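Subject: Re: [grip-practice] Draft 4, section on thin-walled and translucent containers
From: El Idrissi
List: grip-practice
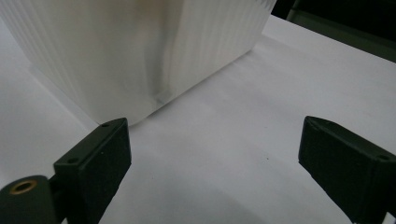

I have read draft 4 against our own handling notes and have comments on the container section only. The rest I can live with as written.

Quoting the earlier message, trimmed:

> The Hiltarska group would like the wording on approach clearance
> to be the same for all rigid and semi-rigid containers. We see no
> reason to treat ribbed or fluted plastic as a separate class. A
> single number is easier to audit. Also, the note on lighting reads
> like advice and should move to the annex.
>
> Second, we propose that a demonstration be rejected if either
> finger touches the container before the closing motion starts.

On the first point, I disagree. A translucent wall with fine vertical ribs gives a poor edge to work from. The ribs repeat, the light comes through, and a rounded vertical corner has no sharp line anywhere along it. On a white surface the base line is often the only boundary worth trusting. An operator with a hand-held gripper copes with this without thinking. A policy trained on the recordings has only what was recorded. If the clearance figure is the same as for an opaque box, then the text assumes the wall can be located equally well in both cases, and our logs do not support that.

At Hesel we went through 2323 recorded approaches. Of the ones rejected at review, 212 were on translucent containers over a white or near-white surface, and in most of those the reviewer could not say where the wall was at the moment the fingers began to close. I would not build a limit on these numbers alone, but they are enough to keep the class separate until someone has better ones.

Proposed text for 6.2:

6.2.1 Containers with translucent walls shall be recorded as a separate class, whether or not the walls are ribbed.

6.2.2 The fingers shall be fully open before either tip passes the near wall of the container.

6.2.3 Where the container and the work surface are similar in color, the base edge of the container shall be visible at the start of the approach.

6.2.4 The work surface shall be checked for marks, folds and sheet edges before each session, and those that remain shall be noted in the session record.

6.2.4 may look fussy. We had 19 sessions at Grirkanar where the edge of a paper sheet ran at a shallow angle to the container base, and two reviewers marked the paper edge as the container. Writing it down at the start takes less time than arguing over it later.

On moving the lighting note to the annex: no objection, provided 6.2.3 stays in the body. Diffuse light is fine. Dim diffuse light with dark fingers and a white container is where exposure starts to drift, and the annex should say that exposure is to be locked for the whole session. The present draft says "stable", and I do not know how to audit "stable".

On the second point, rejecting on early contact is too strict as worded. When one finger is meant to pass close to a lower corner while the other stays out over the free surface, a light brush against the wall is common and does no harm to the recording. I suggest:

6.3.1 Contact before closing shall be flagged. A flagged demonstration shall be rejected only if the container moves.

That leaves open how movement is judged. We compare the base edge in the first and last images before closing. Other methods are fine if they are written down.

One editorial item. Draft 4 uses "jaw", "finger" and "tip" for the same part in different clauses. Please pick "finger" for the part and keep "tip" for its end - the clearance clauses cannot be read properly otherwise.

If the editor wants marked-up text I can supply it before the January call.

El Idrissi
Hesel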